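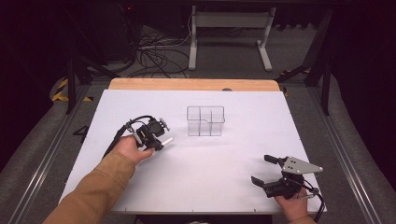
Clear divided container, white tabletop.

Death and memorial notices: frequently asked questions
Pluvham Gazette, notices desk

Who may lodge a notice?
The executor, next of kin or the funeral home. The desk confirms the death with the funeral home before publication. Notices lodged by anyone else are held until the next of kin agrees in writing.

What is the maximum length?
A standard notice is 400 words. An extended notice is 2,000 characters longer and is charged at the extended rate. Names, dates and service details count toward the total; the heading does not.

How should names be written?
Given names first, then the surname in capitals. A former surname follows "née". Nicknames go in round brackets. Honours and post-nominals are printed only if supplied on the form.
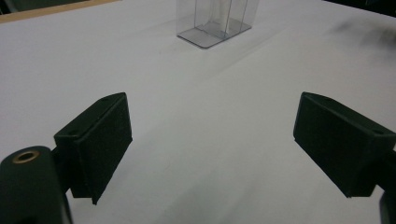 Fitriani Raju wrote to ask that the form accept two family names in either order, as her aunt had used both and the printed notice carried only one. The form now has a second surname field. Use it for any name the deceased was known by.

Can a notice be corrected after publication?
Yes. Errors made by the desk are corrected online and reprinted at no charge. For errors in the supplied text, the online version is amended free and a reprint is billed as a new notice. Quote the notice number, e.g. 688.

What is the deadline?
3 p.m. on the day before publication. Cancellations close at the same time.

Are photographs accepted?
One per notice, head and shoulders, colour or greyscale. Prints can be scanned at the Tretedau counter and collected the same day.
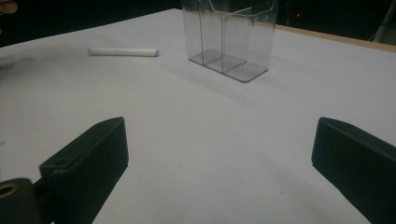 Transparent container on the flat white tabletop.

How long do notices stay online?
Indefinitely, unless the person who lodged the notice asks for removal. Guest book entries close after three months.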